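**Thursday, bed bench, late session**

Okay, so the club voted last week and the bedroom task is officially our entry for the Sorwood student challenge. I argued for the pantry one (fewer soft things!) but lost, and now I own a surprising number of opinions about duvets. Lesego is driving today, Mbali is on the laptop, I'm on notes and snacks.

The rules as I understand them: clear whatever is lying on the bed, get the cover pulled straight, put the items where the task card says. Max score is 100 and you lose points for every time a human touches the bedding. Mbali read the whole Morside rulebook, and she says dragging a book by one corner is legal as long as it doesn't fall on the floor. Good to know, we will absolutely be doing that.

We started the evening with a fight over gripper force. I'd left it at 634 from the Xaba box-stacking thing, and Lesego thinks that's silly for cloth. We agreed to keep it for the book and make a second preset for fabric. I still have to write that preset, so if you're reading this on Friday and it isn't in the Skestetar config folder, come and yell at me. 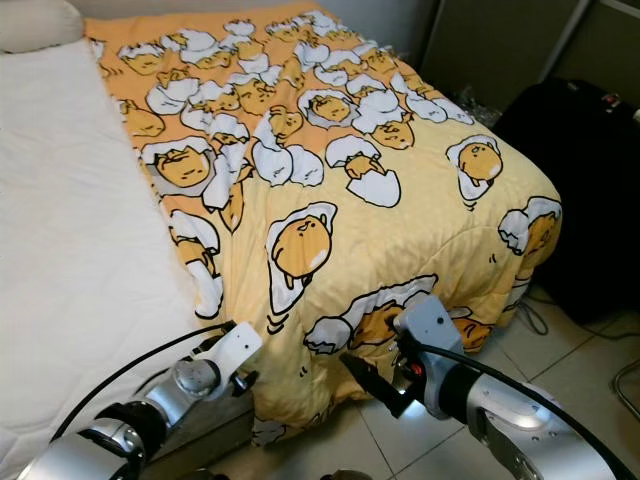
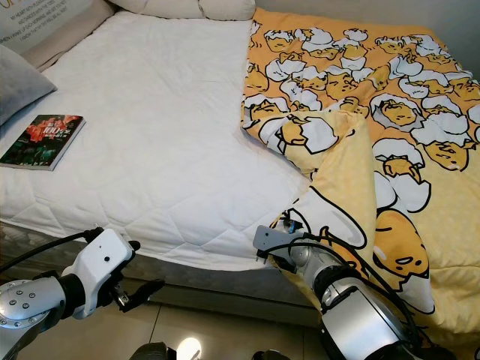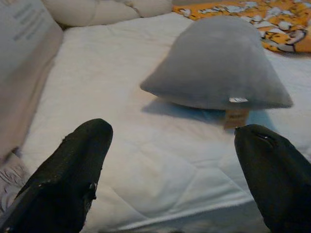
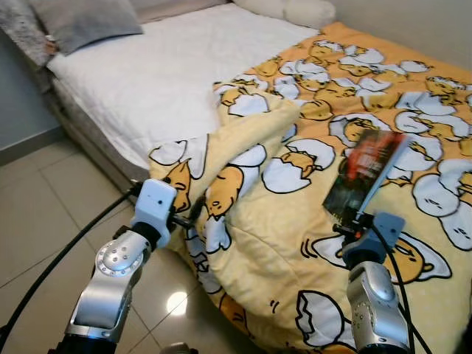 *Egg duvet all evening: both grippers on the hem, then right gripper on the folded corner, wrist view of the mushroom, right gripper on the book.*

Stuff I want to remember:

- The hem is so much nicer to grab than the middle of the duvet. With both arms on it Lesego could steer the thing like a big yellow sail.
- Call out "left" or "right" before closing a gripper. We kept talking over each other and I closed the wrong one twice, sorry again.
- For the mushroom, Lesego likes to stop with the fingers wide open and check the wrist view before going in. It feels slow but I'd keep it for now, the clock is pretty generous.
- Glossy book covers are slidey! I want to try pinching lower down, closer to the spine.
- Cable slack on the right arm needs another look before we do any big sweeping moves.

Mbali also wants to log everything at 30 Hz from now on so the replays line up. Fine by me, but somebody has to clean up the disk first, there are 3000 leftover clips on there from the box stacking and I'm pretty sure most of them are me practicing.

Next time: fabric preset, a full run with no hands on the bedding, and swap drivers so Mbali gets a turn. Lesego has the spare finger pads in her bag.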